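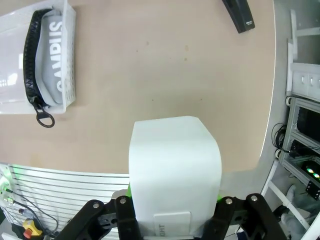
Minutes taken by the club secretary, Drendalton Robotics Club

Tags: Club Business / Minutes / Pick-and-Place Project

July meeting, room 101, called to order at 4:15 p.m. Minutes of the June meeting were accepted with one correction: the Tahiri workshop was described as "productive." Several members asked for that word to come out, and it did.

1. Pick-and-place project

The project team reported that the gripper can now hold a box upright between its two fingers. The secretary asked how many times in a row. The team said it had not kept a log. It was pointed out that the same answer was given in June.

A longer discussion followed on whether holding a box is the same as sorting one. The project plan says the arm will take mixed items out of the white basket and place them on the table by type. So far the team has talked mostly about boxes, which have flat sides and stay where you put them. The soft pouch is also on the item list, and a member asked what the plan is for it – a zipper and a floppy pouch are a different job from a box. The team said it would "probably be fine." The secretary was asked to write that down exactly.

Agreed: the team will keep a written log of every attempt, failures included, and bring it to the next meeting. A run where someone nudges the item by hand goes down as a failure.

2. Kondari Cup

Entry forms are due before the next meeting. The rules call for 3 timed rounds with no one touching the arm. Two members spoke in favor of entering in the open class. Others thought the beginner class was closer to the truth. The vote went to the beginner class, with the open class to be looked at again if the log gives any reason to.

The rule book allows a practice table of any shape. The team wants to keep the one with the curved edge. No objection, although the cup uses square ones and the placing positions will have to be set again on the day.

3. Money

Balance stands at $334. The team asked for support in applying to the Pesard student fund for $2,000, mainly for a second arm. Opinion was divided. The draft application says the first arm is "fully working," and members would not sign that. The draft goes back to be rewritten using numbers from the log.

4. Other business

Cables at the bench: to be tied back before the open house. The emergency stop is to be tested at the start of each session and the test initialed on the sheet. Last month's sheet had gaps.

Meeting closed at 5:20 p.m.

Contact the club | © Drendalton Robotics Club | Back to top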